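3.2 Sorting station and part handling

The second stage of the recovery line deals with what comes out of the housings once they have been opened. At the Dendura workshop the housings come from small household appliances, and the two kinds of part worth keeping are the drive motors and the control boards. Both are small and light, and both are easily spoiled by being thrown together in one box. Leads get caught under the edges of boards, connectors are pulled off, and capacitors are bent over until their legs crack. In the earlier survey (Section 2) mixed storage was the most common source of damage that could not be blamed on the original user of the appliance.

The station was laid out in May and has been changed very little since then. It consists of a white work surface made of two tables pushed together, four yellow plastic bins, and one stainless steel tray. The bins stand in two columns with the tray between them. Parts are kept by kind, so that a bin holding motors does not also hold boards. The steel tray is the common area, and everything that is being moved from one place to another is meant to pass through it.

We tried two other layouts before settling on this one. In the first, all of the bins stood in a single row along the back of the table. This saved space but made the reach to the end bins long, and parts were sometimes dropped on the way. In the second, the bins were stacked on a Dreris rack with the fronts open. The rack was tidy to look at, but the contents of the lower bins were hard to see, and small motors rolled to the back and stayed there. 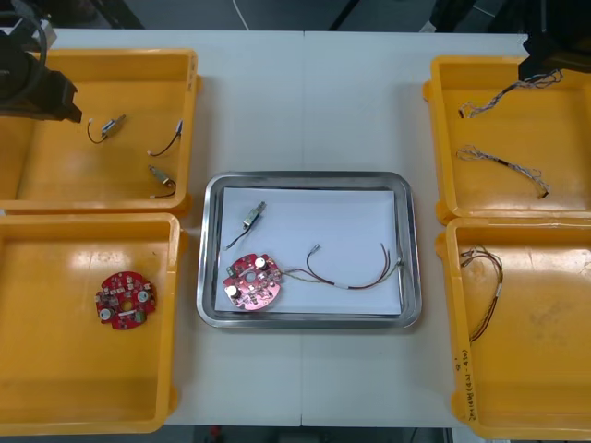 The bins themselves were chosen for their shape more than their material. They are shallow, with raised sides, and a part lying anywhere on the floor can be seen from above and taken out from above. Deeper bins would hold more, but motors piled on top of one another tangle by their leads. Once two or three are knotted together they tend to be lifted as a bunch, and the solder joints at the motor terminals then carry the weight. For the same reason the bins are never filled. A thin layer is enough, and a bin is emptied to storage well before the floor is covered.

Color was a smaller matter, though it did turn out to be of some use. The boards are red and stand out well on yellow. Motors with bare metal bodies are also easy to find. Pale leads are harder, and workers reported that a white connector could be missed when the overhead lights were bright. We considered gray bins from Bultar as an alternative but kept the yellow ones after a short comparison, as the dark leads were much harder to see on gray.

3.3 Motors

Motors are accepted with their leads attached. Cutting the leads short makes the parts easier to store, and some workshops do this as a matter of course, but a motor with a short stub needs a new wire before it can be used again. Over the trial period 871 motors passed through the station. Of these, 42 were set aside for broken leads or damaged terminals, most of which were found when the motor was first put down.

The way a motor comes to rest in the bin is not controlled. Some lie flat and some at an angle, and the wires go where they like. We looked at whether it was worth the trouble to lay them all the same way, and decided it was not - the order was lost as soon as the bin was moved, and the time spent was never made up later.

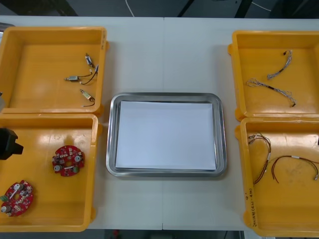
Figure 2. Sorting station with bins in two columns and the steel tray between them. Motors with leads are in the upper left bin and ring-shaped red circuit boards in the lower left bin.

Motors that differ in size are sorted again at a later stage, where shaft diameter and winding resistance are measured. At the station itself only a rough split is made. A worker who is unsure where a part belongs leaves it in the steel tray, and the tray is cleared at the end of each batch. Batches were set at 500 parts of all kinds, a number taken from the Ivanov line, where it had been used for some time. Smaller batches meant more clearing, and larger ones meant that doubtful parts sat in the tray long enough for people to forget what the doubt had been.

3.4 Circuit boards

The boards call for more care than the motors. They have an opening in the middle and an uneven outer edge, and taller parts stand up from the surface. The tallest of these are the capacitors, which are also the first to suffer if boards are stacked. Boards are therefore laid flat in a single layer with the populated side up.

Boards were picked up by the outer edge wherever possible. Terminal blocks make a tempting handle because they are solid and easy to grip, but pulling on them puts strain on the joints underneath. In the first week 12 boards showed lifted pads near the terminal block, and after the instruction was changed no more were found. 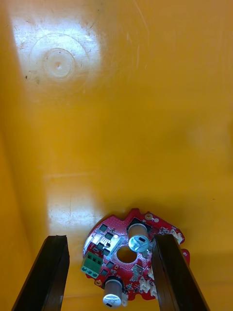

Figure 3. Red circuit board on the floor of a yellow bin, with upright electrolytic capacitors and a green screw terminal block. Fine scratches cross the surface of the plastic.

Scratching of the bin floor was noted from early on. The marks are shallow and do not appear to affect the boards, but grit does collect in them, and a wipe with a damp cloth between batches was added to the routine. Glare from the plastic was a more practical problem. Under direct light a bright patch forms on the floor of the bin, and small parts lying in it are hard to make out. Moving the lamp to the side reduced this but did not remove it.

Boards with swollen or leaking capacitors are taken out at this point and go to the repair bench, along with any board that has a cracked edge. The rest are passed on for electrical testing, described in Section 4.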